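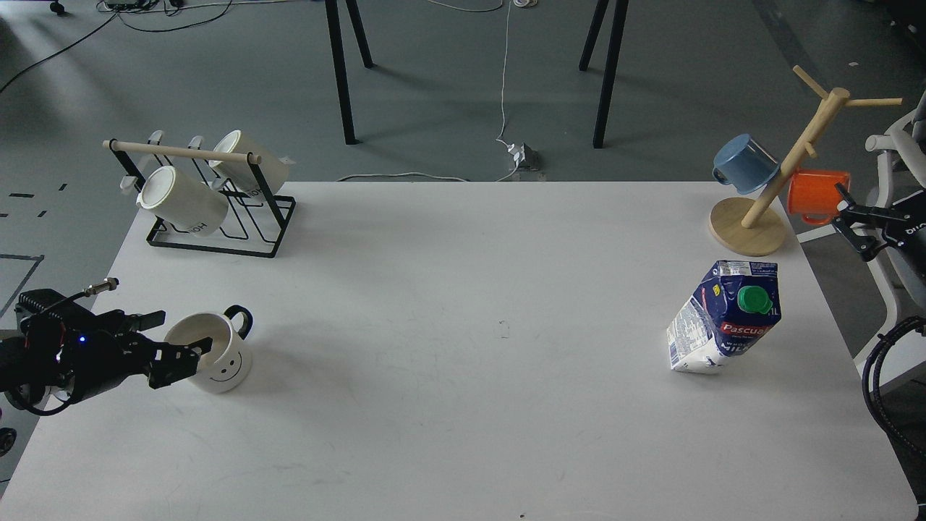

Slide 4: wire rack, back left; wooden mug tree, back right.

Mug storage on shared tables — notes, Otivcombe session

Start with the wire type. Rectangular base, two upright sides, dowel across the top. Mugs hang upside down, so dust stays out. Note the tilt: a hanging mug needs more side clearance than a standing one.

Mug tree next. Round base, center post, short pegs. Small footprint, but load opposite pegs in turn — one-sided loading tips it.

Smiley mug: handle faces up and to the right. Ask the room which peg they would pick for it.

Pettigrew kitchen survey: 159 mugs logged, 9 chipped at the rim. Pause for questions, 2 minutes.

Related items
Drying Racks at Itoto
Provon Shelf Spacing Notes
Hooks or Pegs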